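Vusley Residents' Forum
Board: Community Safety and Local News
Topic: Theft of vehicles and belongings on the Zotavberg road

NorthGate_Secretary
14 March 2023
Members will be aware that a well-known radio presenter was stopped on the Zotavberg road last week and lost her car, telephone and handbag. She has since spoken about it on air. The purpose of this thread is to collect information that may help other residents. Members are asked to keep to matters they have seen for themselves or can confirm, and to refrain from naming any person they suspect.

The Forum has received 52 messages on the subject, many of them asking the same things. It would be helpful if replies could be kept in one place.

Harrow_Lane
Thank you for opening the thread. I should like to record that the stretch between the Spanos filling station and the lower bridge has been without street lighting since before the new year. I reported it twice and hold a reference number for each report. On the second occasion I was told that the work had been passed to a contractor.

Quarryman484
I must disagree with the suggestion that lighting is the cause. The presenter stated in her broadcast that she was stopped in the late afternoon. It was not dark. I have no objection to the lights being repaired, but it would be wrong to tell residents that they are safe on that road in daylight.

Harrow_Lane
I did not say that lighting was the cause. I recorded that the lights are out.

Bellfield
May I raise a separate matter. Several accounts online have published the presenter's home street and the school her children attend. Whatever one thinks of public figures, this cannot be right. I would ask that links to those accounts are not posted on this board.

NorthGate_Secretary
The request is a proper one and is agreed. Two posts containing such links have been removed. Their authors have been written to privately and no further action is intended.

Old_Mill_Resident
With respect, I wonder whether this thread would exist at all if the person concerned were not on the radio. My neighbour was robbed at the same bridge last winter. There was no broadcast and no thread. She received a case number and a leaflet.

Quarryman484
That is a fair point and I support it. It does not follow, however, that the present discussion should be closed. If the attention given to one case brings a patrol to the road, all who use it will benefit.

Old_Mill_Resident
I have not asked for it to be closed. I have asked that the earlier cases be mentioned in any letter that is sent.
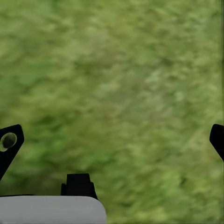
Is a police case number needed before a claim can be made for belongings taken from a vehicle?

Most household and motor policies ask for one, and it should be obtained as soon as the theft has been reported. Members should read their own policy for the time allowed, as this differs from one insurer to another.

Tallow_Street
I am obliged for the above, having wondered about it myself. In my own case the insurer also asked for proof of purchase for the telephone. I had none. The claim for the car was met and the claim for the telephone was refused, and I was left to pay an excess of 3,000.

Bellfield
Was the excess charged once, or separately for each item?

Tallow_Street
Once only. It was set out in the schedule, which I regret to say I had not read.

Fernhill_Watch
Members may wish to know that Driro, the tracking service, fits its units at the Spanos forecourt by appointment. I have had one for two years and am satisfied with it.

Quarryman484
I would urge caution. A tracking unit may help to find a car. It will not stop a driver from being threatened, and there is a danger that people will try to follow a stolen vehicle on their own telephones. That must be left to the police.

Fernhill_Watch
I have not recommended that anyone follow a vehicle. The location is passed to the company's control room and the customer need do nothing further. I have no connection with the firm.

NorthGate_Secretary
Both views have been noted. The Forum does not recommend any company, and members should make their own enquiries.

A letter to the district office is now in draft. It will ask for the lights between the filling station and the lower bridge to be repaired, and for patrols in the afternoon as well as at night. In answer to Old_Mill_Resident, it will refer to earlier robberies where the person affected gives consent. Names will not be included.

Old_Mill_Resident
I am grateful. My neighbour has agreed that her case may be mentioned and I will forward the number this evening.

Harrow_Lane
Could the lighting reference numbers be included also? I can supply both.

NorthGate_Secretary
They can. Please send them by private message. The letter will be placed on this board before it is sent, and comments will be accepted until the first week of April.

Quarryman484
I shall comment on the wording about lighting when I have seen it.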